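3.2 Setting up and looking after the humanoid cell

All of the trials reported in Section 4 were run on one machine, a full-size humanoid that the lab calls Soren, in one corner of one room. We give the setup more space than is usual in papers of this kind. Most of what we learned during the first 413 runs was about cables, floor marks and joint zeros, and we think other groups will be glad to have it.

The cell is small and looks like part of a kitchen. A white desk and a refrigerator stand close together, so that the reach to the tabletop and the reach to the door can both be done from nearly the same standing spot (Figure 3). We tried a larger layout first, with the desk across the room, and gave it up after a week. Every walk between stations added a little error to the starting pose, and by the third or fourth pick the arm was planning from a place where the robot was not standing. Bringing the two stations together let us study the arm and hand on their own. It also made a reset quick enough that one person could do it without help.

Power and data both reach the robot by cable. We had a battery pack and used it for walking tests, but a full session of arm work outlasts it, and swapping packs between runs shifts the stance. The cables bring their own trouble. A line that is too short tugs at the torso when the robot leans, and the balance controller reads the tug as a push and fights it. A line that is too long gets under the feet. We settled on leaving plenty of slack on the floor behind the robot and checking it before each block of runs, with the motors off. This one habit removed almost all of the falls into the support strap that we had logged in March!
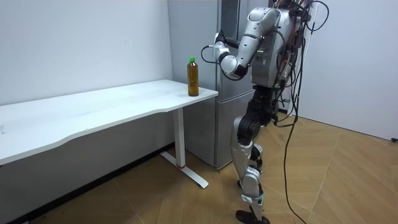 Figure 3. The humanoid beside the desk and refrigerator, with a bottle standing on the tabletop.

The wrist cable needed more thought. It has to let the hand turn through its full range, so it cannot be tied down close, and yet a free loop can catch on anything that sticks out. Edileuza Trindade worked out the routing we use now, which leaves one open loop at the wrist and fixes the cable again farther up the arm. She then ran the wrist from stop to stop 1,000 times with the hand empty and looked over the outer jacket at the end. There was no wear that we could find. With the earlier routing we had replaced the same cable twice, and each swap cost us an afternoon, mainly for the recalibration that followed.

Calibration itself is done in two parts. The joint zeros are checked at the start of each day by moving the arm to a fixed pose and comparing the encoder values with a stored set. If any joint is off by more than the limit in Table 2, the full routine is run, and it takes 34 minutes. The hand is checked separately, by closing it on a gauge block at low force. We had expected the shoulder to drift most, as it carries the most weight, but the elbow was the joint that sent us back to the full routine again and again. The cause was a loose clamp inside the joint housing. Once it was tightened, the elbow held its zero for the next 700 runs, and we were delighted to see the grasp errors along the forearm axis drop with it.

Bottles are a pleasing test object for a cell like this one. They are cheap, they stand up by themselves, and a small error in hand height shows up at once as a tipped bottle. Our starting pose holds the hand well above the object, so that the approach always has a clear downward part and the wrist cable has time to settle before contact. Start poses lower than this saved a second or so per run and knocked over far more bottles, so we went back.

The control software, Lloyd, writes a short health record after every run, with motor temperatures, peak joint currents and the time since the last full calibration. We read these by hand for the first few weeks and still do so every Tuesday before the first block. The elbow fault was visible in the current log four days before it showed in the grasp results. The full set of records is included with the data for this paper, and the checks used to flag a run for exclusion are listed in Appendix B.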